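Vehicle Structures, Session 4
Stiffness, and why people lie about it

Reading for this session: chapter 3 of the course pack, minus the appendix on adhesives, which was written by someone who sells adhesives.

1. What we mean by torsional stiffness

Hold the rear suspension mounts of a bare car body still. Twist the front ones. The body resists, because it is a box of sorts, and the twisting moment you need for one degree of twist between the axles is the torsional stiffness. Units are newton meters per degree. If you find a brochure quoting it in percent, the brochure is quoting nothing at all, and you may use it to level a table.

Three things get muddled every year, so please copy them down:
Stiffness is how much a part moves under load.
Strength is how much load it takes before it stays moved, or breaks.
Toughness is how much energy it soaks up on the way to breaking.

A glass rod is stiff and a poor choice of axle.

2. Why we want it

The springs are supposed to do the moving. If the body twists too, it becomes an extra spring, one with almost no damping and no adjuster. Put a stiffer anti-roll bar on the front of a floppy car and some of what you paid for goes into bending the floor. The driver reports that the change "did nothing," and the driver is right.

Rule of thumb for this course: the body should be several times stiffer in torsion than the difference in roll stiffness between front and rear. Past that point you are buying weight. There is also a case for stiffness from noise, door gaps and windshields that stay in one piece, and for a road car this usually wins the argument before handling gets a word in.

3. The open car problem

A closed coupe is a tube with holes in it. Take the roof off and you have a tray. Trays twist. You can try this with a shoebox, with and without the lid taped on, and I recommend doing so before the exam and not during it.

Ways of getting some of it back:
Deep sills. Effective, and they turn getting out of the car into a gymnastic event.
A closed center tunnel. It has to be closed underneath as well, and then the exhaust people come to see you.
Proper bulkheads front and rear, tied into the sills. Most cheap conversions are weak at exactly these joints.
Diagonal bracing under the floor. Light, ugly, works.

Adding thickness everywhere is the beginner's answer. For a closed thin-walled section, stiffness goes up in proportion to wall thickness but with the square of the enclosed area. Make the box bigger first. Then look at the corners.

4. The Ollness case

The Ollness was a two-seat roadster put together by a small firm called Stüber, who had a good engine, a nice shape and a coupe body they had already paid for. They cut off the roof and added 80 kilograms of steel. The prototype was driven up to Sornovberg for its first proper test in February, where it was found that with one front wheel on a curb the passenger door could be opened but could not be closed again.

Stüber's first fix was a stronger latch. Discuss.

The second fix was better. They boxed in the sills, joined them to a new rear bulkhead, and took out most of the steel they had added earlier. Stiffness went up by a factor of 3 and the car got lighter, which annoyed everybody who had signed off on the first version. The Trillulum, the coupe it was based on, later got the same bulkhead.

5. Measuring it

Mount the body at the rear spring towers. Apply a couple at the front through a beam on a central pivot. Dial gauges go along both sills, in pairs, so you can plot twist against length. A kink in that curve shows you where the body is soft. The single number at the end is for the press release.

Remember:
Take the dampers out and use rigid links in their place.
Load it, unload it, and only then start recording. Joints settle.
Measure the movement of the rig too and subtract it. Your rig is less rigid than you think.
Go both directions. If the answers differ by much, something is slipping.

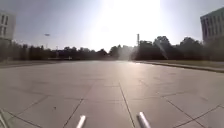

Sarla Chaudhary objects to all of the above on the grounds that a static test flatters the car, and that the first torsional frequency tells you far more about how it will feel on a bad road. She has a point. Two bodies of equal stiffness and different mass will shake quite differently, and a heavy windshield frame on a soft cowl can ruin an open car that looked splendid on the rig. We do frequencies in session 5, and she is welcome to the marker pen.

6. Problems

a) A sill is a closed rectangular section. You may double its height or double its wall thickness. Which gives more torsional stiffness, and which adds more mass? Show your working.

b) A body twists 18 millimeters, measured as the height difference between left and right gauges, over a track you will have to look up for a car of your choice. Convert to degrees. State which car.

c) Find a published stiffness figure for any open car. List what you would have to know about the test before believing it.

Hand in on paper to Joscha Kröger by 4 in the afternoon. He does not accept photographs of paper.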